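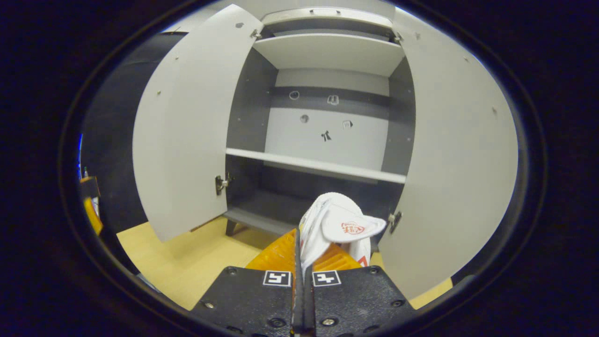 Home | Forums | New Posts | Search | Log In

Forums > Home & Storage > Closets and Wardrobes

Thread: Winter coats and wool sweaters -- cedar, mothballs or just bags?
Started by Aba Quartey, November

Aba Quartey
I pulled my sweaters out on Thursday and two of them have holes near the collar. Small ones, the size of a pencil tip. One is a gray Brulis cardigan I have had for 10 years and would like to keep wearing. They were folded on a closet shelf all summer with nothing over them.

I don't see any moths flying. I did find a bit of webbing along the baseboard. What do people do that works? My mother used mothballs and I can't stand the smell.

prallholm926
The flying ones don't eat anything. It's the larvae. If you found webbing you have them or had them recently.

Wash or dry clean everything wool before you do anything else. They go for sweat and food stains. Then vacuum the closet, including the crack between the baseboard and the floor, and take the vacuum bag outside when you're done. Do the same under any rugs.

ametepe_k
Cedar blocks. I have used them for years and never had a hole. Sand them lightly every spring so they smell again.

tinbucket
Cedar does very little. The smell fades in a couple of months and a block sitting on an open shelf won't stop anything. If you never had a hole then you probably never had moths.

ametepe_k
I had them in the apartment before this one, so I know what they look like. I moved, bought the blocks and have had no trouble.

tinbucket
You also moved. That could be the whole reason.

Mirkik
I'm with tinbucket on the cedar, but I wouldn't tell anyone to throw theirs out. It doesn't hurt. Just don't count on it if the eggs are already in the wool.

What worked for us was the freezer. Put each sweater in a zip bag, squeeze the air out, and leave it in for a week. Take it out for a day, then put it back for another few days. Let it come back to room temperature before you open the bag or you get damp wool.

After that everything went into bins with tight lids. Coats hang in the wardrobe with the doors shut.
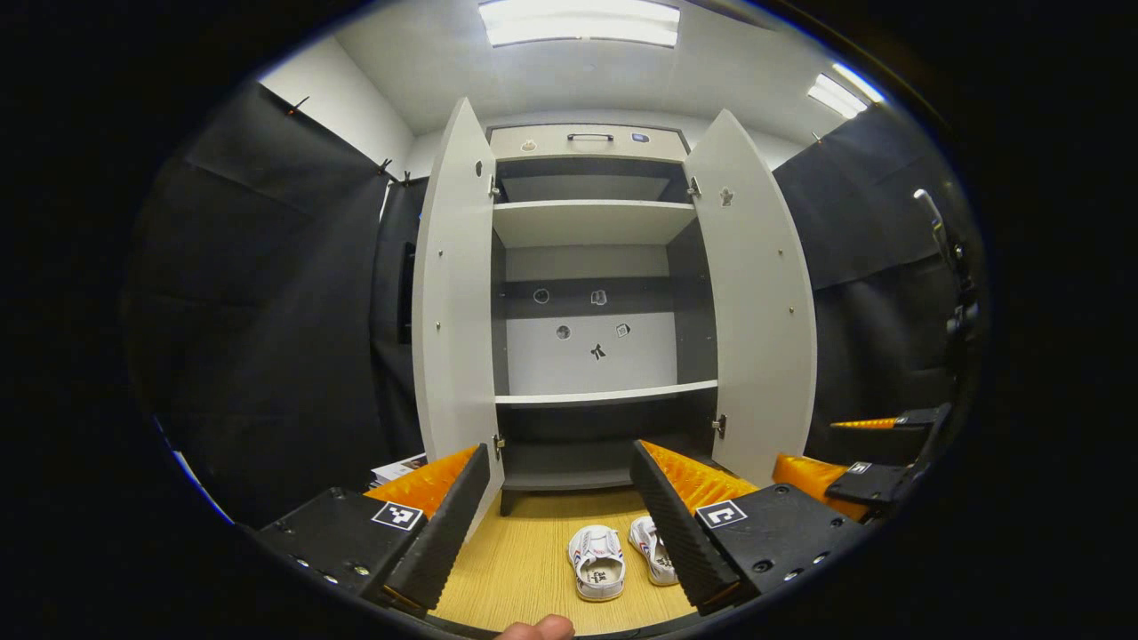
White wardrobe with the doors open.

Aba Quartey
Thank you. The freezer I can do, although it's small and I'll have to go in batches. Does this work on a coat? I have a long wool one that won't fit.

Mirkik
Not in a kitchen freezer. Send the coat to the cleaner and ask for it back in a breathable bag. Don't leave it in the thin plastic.

prallholm926
Agree about the plastic. It holds moisture and I had a lining turn yellow in one.

For the coat, also brush it outside, hard, especially under the collar and inside the pockets. Shake the pockets out. I found most of mine in a pocket with an old tissue in it.

hallway_closet
Has anyone used the sticky traps? I put up two in September and caught a few in the first week, then nothing.

tinbucket
They catch males, so they tell you whether you have a problem. They won't fix it. Still worth having. If nothing turns up for a couple of months in warm weather you can relax a bit.

ametepe_k
I use traps too, for the record. Cedar and traps.

tinbucket
Then we agree on the traps.

lorna_pins
On the holes themselves -- don't cut anything. A hole the size of a pencil tip can be closed from the back with matching yarn. Check the side seam on the inside, as there is sometimes a spare length there you can use. If you can't match it, a dry cleaner that does reweaving can, but ask the price first. I was quoted 60 dollars for one elbow and did it myself instead.

Clean and freeze it before you mend it. You don't want to mend it twice.

Aba Quartey
I looked and there is a tail of yarn in the seam, enough for one hole at least. First batch is in the freezer now, next to the peas. The coat goes to the cleaner this week and I have ordered traps. I'll post again when the shelves are clean.

Contact Us | Forum Rules | Copyright Closets and Wardrobes Forum | Back to Top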